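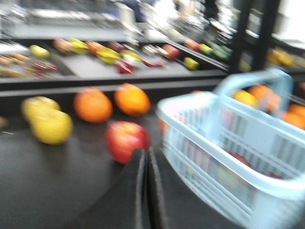 Merrick Cell

The Merrick cell is a robotic pick-and-place station at the Wemmont laboratory in Dremcombe. It moves fruit and vegetables between open trays and a basket, and is used for work on grasping, wrist-camera perception and repeated handling of mixed produce. The cell was designed by Dörte Fröhlich and Merike Toom. Its day-to-day care is the responsibility of Berenice Contreras, who also wrote the maintenance manual from which most published accounts of the cell are drawn.

Layout

The arm faces a low front surface, where single pieces of fruit are placed for picking, and a set of shelves behind it that hold the remaining stock. A light blue plastic basket with slatted sides and an arched handle stands at the right of the front surface. The handle limits the directions from which the gripper can approach, and the planning software treats it as a fixed obstacle. Moving the basket by hand therefore requires its position to be entered again before the next run.

Gripper

The gripper has two black fingers that close toward each other. Each finger carries a replaceable pad on its inner face. Pads are inspected every morning for cuts and for dried juice, which makes fruit stick to one side when the fingers open. The manual gives a working life of 12 shifts for a pair of pads. They are always changed as a pair, and the opening width is measured again afterward. A cell that has had only one pad replaced will tend to push round fruit sideways as it closes.

Finger mounting screws are tightened with the arm parked and the power to the gripper switched off. Thread locker was used in the first months of operation but was dropped after two mounting plates were damaged during removal.

Wrist camera

A small camera is fitted at the wrist and looks past the fingers. The tips of the fingers remain in its view near the bottom edge when the hand is low over the work, which allows a rough check of alignment without any target. If the tips appear off center, or one stands higher than the other, the bracket has usually slipped.

Full calibration takes almost 30 minutes. A printed board is placed on the front surface and the arm moves through 22 stored positions, pausing at each one. The procedure was revised by Pushpa Vishwakarma, who lengthened the pauses because images taken while the wrist was still moving were too blurred to use. Blur during normal travel is accepted, and the perception software discards those images.
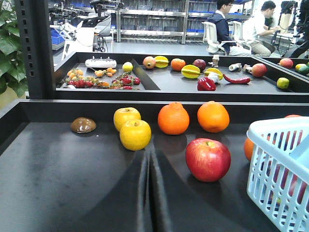
Lighting is the most frequent cause of lost picks that cannot be traced to the gripper. The ceiling lamps are directly over the work, and any shiny part of a tray sends their light back into the camera. A flat matte surface gives little trouble. A crease does, as with the one down the middle of the long black front tray, where the curved ridges shine and form a bright seam running toward the near edge. The detector has at times marked such a seam as the edge of an object. Fruit is set out along the back half of the tray, and the exposure is lowered if false detections continue.

Trays and stock

The rear tray is raised slightly above the front one and split by a diagonal divider. It carries the harder items, including cherry tomatoes on the vine, chili peppers and starfruit. Vines are checked for loose stems, which can catch between the fingers. Trays are wiped with a damp cloth and dried before they go back. Solvent cleaners are not permitted, as they leave a shine on the matte finish.

Faults and repair

The most serious recorded fault was a broken conductor in the wrist cable, found in January by Itzel Villalobos. The camera dropped out only when the wrist was turned past 80 degrees, and the fault had first been put down to software. The cable was replaced with a longer one and given an extra clamp at the forearm. The spare is a Celldale part and is stored already fitted with connectors. After any cable change the arm is run slowly through its full wrist range with the basket removed, and the camera is then recalibrated.

See also

Wrist camera calibration
Gripper pads
Wemmont laboratory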